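Re: [tablesetting-l] Place mats, and which kind lies flat
From: Kerstin Sjöberg
Date: 23 February 2025 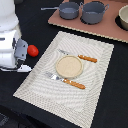

Miroslava Bednárik wrote:

> Hello all, I've been lurking since April and have finally got
> a question. I'm doing a small table for lunches, dark cloth,
> and I want pale mats on it. Every woven mat I've bought curls up
> at the corners after one wash. I've had a cotton one, a paper one
> that I should have known better about, and a set from Horbridge
> that looked wonderful in the shop and now looks like a row of
> potato chips. Do I go to vinyl and give up?
>
> Second question, and feel free to tell me I'm fussing. My plates
> are small. When I put one in the middle of a big mat it looks
> lost. Do I need bigger plates or smaller mats?
>
> Miroslava

Miroslava, welcome out of the lurking! Please don't give up and go to vinyl, or at least not before you've tried the thicker woven kind with a proper border. I am a complete convert. The one I've got on the black table this week is off-white going into cream, with wavy ridges that swirl out from the middle, and then a tighter, slightly darker weave along the edges. I love it. On a dark surface those ridges show up so much better than they ever did on my old pine table, where the whole mat just sort of disappeared and I wondered why I'd bothered.

The border is the part I'd look for when you shop. My theory (and it's only a theory, I'm sure one of the weavers on here will put me right) is that curling starts where the edge is looser than the middle. My old Chou mats had no border at all, only a folded hem, and they went up at the corners exactly as you describe. I rescued most of them, by the way. Roll them the opposite way from the curl while they're still damp, leave them like that for an hour, then put them flat under a towel with the big atlas on top overnight. I wouldn't iron the ridged kind. I did that once with a Ceston mat and squashed the pattern in one corner, and it never came back up. It lives under the bread bin now.

As for washing, I've more or less stopped. I shake them out the back door and wipe with a cloth wrung out hard. Tomato is the exception, you need to get at that right away with cold water and a drop of dish soap, dabbing and not rubbing, or you'll push it down between the ridges and it'll be there forever.

Now your small plates. You are not fussing, or if you are then we all are, look at the archive! Keep the plates. Keep the mats too. What helped me was to stop lining everything up square. Turn the mat on the diagonal so a corner points at you, or nearly at you, and the plate stops looking like it's been dropped in the middle of a field. My small beige plate with the speckled, sandy inside looks twice as good since I did that. I keep it near the center, with a utensil on either side of it, and let the knife sit at a slant up by the rim instead of straight down the side. I know that's wrong. My aunt would have had a word. But for an ordinary lunch with soup and somebody's elbows in the way, I think a slanted knife looks friendly.

And if you have anything with an orange wooden handle, get it out of the drawer! That was my happy accident. I'd always thought orange was too much, and with beige and cream and black it's the thing that wakes the whole table up. One bit of red does the same job, so a tomato or a radish or whatever you've got, and I like it on the bare table off to one side of the mat, not on the plate. Black really does make small colors shine. I had a navy cloth before and everything looked a bit sleepy on it.

One warning about going diagonal, it eats space. The corners stick out further than you think and on a narrow table two of them will bump in the middle. I can do it for two people easily, three if they like each other, and for four I go back to square and nobody minds. If your lunches are bigger than that you might want the round mats that came up in the thread on the Starnisier fabric sale. I haven't tried those myself but I'd love to hear from anybody who has, especially about whether a round edge curls less.

On price, please don't let anyone talk you into a whole set to begin with. Buy one. Put it on the dark cloth, put your smallest plate on it, leave it there a couple of days and walk past it. I bought 16 of the Chou ones in one go because they were marked down and I've regretted it every spring cleaning since.

Do tell us what you end up with, and what the dark cloth is made of, because if it's anything slippery I have a whole other message to write you about rug gripper!

Kerstin

--
tablesetting-l mailing list
Message 2207
To leave the list, write to the list owner with "unsubscribe" in the subject line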